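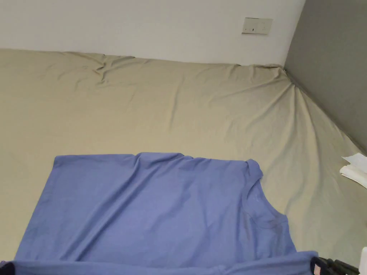 Blue T-shirt on a fitted sheet

To: allville-east list
Subject: Re: Vovberg storage break-ins, what happens next

I was at the hearing in Clenthorpe this morning, so I can answer some of this. I rent a unit in the back row and mine was one of the ones that got opened.

> Does anyone know where the Vovberg Storage case stands? My sister
> has a unit there and got one letter from the company in October and
> nothing since. The paper said two men were arrested and then never
> mentioned it again. She called the police desk and was told to call
> the prosecutor's office, and the prosecutor's office told her to
> call the police desk.

Two men were arrested, that part is right. Both were charged with burglary and with possession of stolen property. One of them has taken a plea on the possession charge and will be sentenced later. The other one has pleaded not guilty to everything, and today's hearing was for him. It was short. His lawyer asked for more time to go through the gate records, the prosecutor did not object, and the judge gave it to them. No trial date has been set.

The number read out in court was 17 units. The letter from Vovberg said "several," so that was news to a few of us in the hallway. The locks were cut and replaced with locks that looked the same, and this is why some renters did not find out until weeks later when their key did not fit. If your sister has not gone over there and tried her own key, she should do that first. I would not rely on the letter. Mine said my unit was not affected.

> She also wants to know if she can get her things back. She thinks
> she saw her sewing machine in the photo the police put out, the one
> with everything lined up on tables.

The recovered property came from a rented garage on Fourie Street. It is still being held as evidence and none of it will be released while the case is open, unless the prosecutor signs off on a particular item. You can ask for that in writing. I did it for a box of family papers and got the papers back, but they took photographs of everything first and I had to sign a form saying I would bring the box in again if the court wanted it. For tools and electronics I am told they usually say no.

To claim something you need to show it is yours. They accept a receipt, a serial number, or a photo with the item in it. For the sewing machine, the serial number should be on a plate on the underside, and it may also be on the warranty card if she kept it. If she reported the loss already, she should ask for the report number and put it on everything she sends. If she has not reported it, she can still do so at the front desk. Bring the rental agreement.

> Is Vovberg paying for any of this? She pays for the insurance they
> add to the bill every month.

Read the policy before you call. What they add to the bill is a protection plan and it has a deductible. It also asks for signs of forced entry. The first answer I got was that my lock was in good condition, so there was no forced entry. Of course it was in good condition, it was the burglar's lock. I sent them a copy of the police report where it says the locks had been swapped, and after that they paid me $592. I had asked for more. They took off for age on the bicycles and would not cover the coins at all.

Homeowner's or renter's insurance may cover things kept away from the house, so try that too. Mine had a limit on property in storage, and I would not have gone past it anyway.

> Last thing, does she need to go to court? She works days and can't
> keep taking time off.

No. Victims are allowed to be there but don't have to be, unless they get a subpoena. There were 5 of us today and we sat for most of the morning before the case was called. What she should do is fill out the victim impact form and the restitution form. They are separate forms. The restitution one is where you list what you lost and what it cost, less whatever insurance paid. The victim services office on the first floor of the courthouse has both, and they will mail them if you call. For the man who took the plea, the forms need to be in before his sentencing, so I would not wait on that one.

She can also ask the same office to put her on the notice list. They call or send a text when a hearing is set or moved. I only knew about today because of that. The court website still had the old time on it when I checked last night.

One correction to something that was posted here in the fall. The person who wrote that the gate codes were sold by an employee should know that nothing like that came up in court today and no employee has been charged. The gate records are being looked at, and that is as much as was said. Please don't pass it along as fact.

The storage office has changed its hours and now closes at 4 p.m. The phone goes to a call center after that and they can't look up anything about the break-ins.

I will post again when there is a new date.

Back row renter
Allville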